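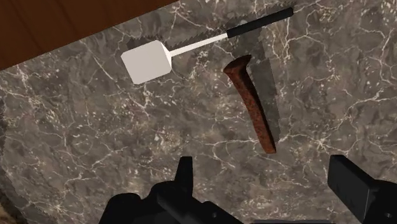
Brurby Home Cooks Club

Club Pages > Kitchen How-Tos > Stone Counters

Posted in May by Zulmira Valente

How to get an oil stain out of a marble counter

I've dripped olive oil on marble more times than I'd like to admit, and wiping doesn't do much once it has soaked in. What does work is a poultice - a fancy word for a paste you leave sitting on the spot. I learned it from Beril Saraç and I've been telling everybody since!

You'll need baking soda, water, dish soap, plastic wrap and painter's tape. Keep vinegar and lemon well away (they etch the stone, and then you've got two problems).

First wash the spot with a drop of dish soap in warm water and dry it with a soft towel. Mix the baking soda with a little water until it feels like peanut butter. Spread it on 1/4 inch thick, going a bit past the edges of the stain. I use an old spatula, nothing metal. 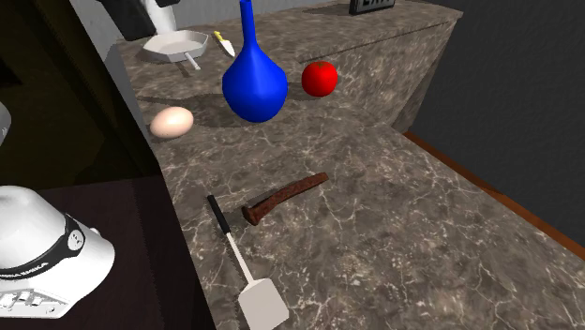 Marble counter with wood trim, vase and tomato.

Now cover the paste with plastic wrap, tape down the sides and poke a few small holes. Leave it overnight, then peel off the wrap and let the paste dry all the way. Mine usually needs 2 days in total. Lift off the crust, rinse, dry and have a look in daylight.

Still a shadow? Do it again. Old stains can take 4 rounds, and the one by my stove did - I nearly gave up after the third. Once the color is even, wait a day before you put on any sealer. Rawiri Merrick has half a bottle left if anyone in the club wants to try it first.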